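My robot can roll across the shop with a tray and not hit anything. I spent 7 months on that, and I was proud of it until Ilham Wattimena asked who was going to fold the napkin.

We're building the thing in a shared workshop on Womholm, and we call it Gruvier. It was meant to serve a drink properly: cup, saucer, sugar, napkin. I had written "napkin" on the task list as a small item, below the wheels.

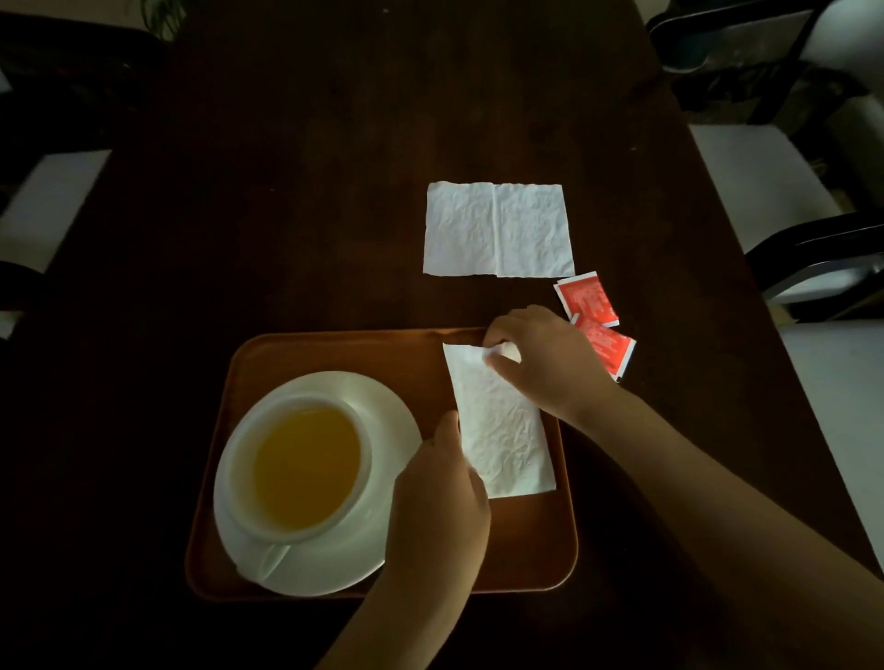

A paper napkin is a different shape every time you touch it. It creases where you didn't ask, and it slides. Ilham folds one in two moves while complaining about the rent. Our gripper, after five weekends, makes a ball.

So my opinion, for whoever is starting a build this December, is to do the setting by hand first, over and over, before buying a single motor. Write down each pinch and press. I'd have bought less aluminum.
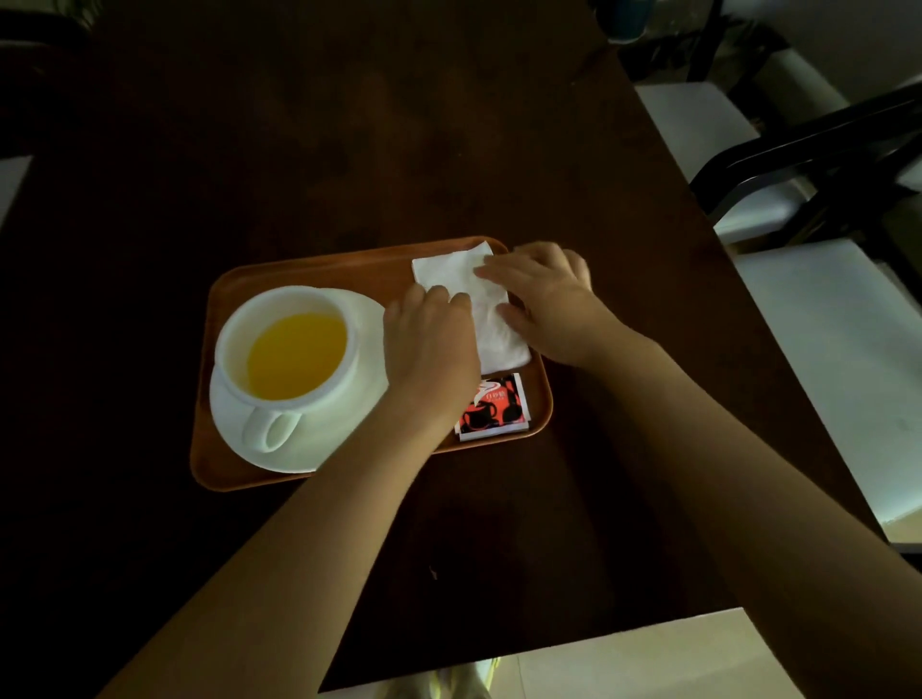
Pressing the fold down on the tray, with the sugar packet already aboard.

Anjani Yeoh thinks we should switch to cloth. I think we should let the robot do the driving and leave the folding to people, who come with two good hands and need no firmware. She has called this quitting. I've called it version 2, and the wheels still work fine.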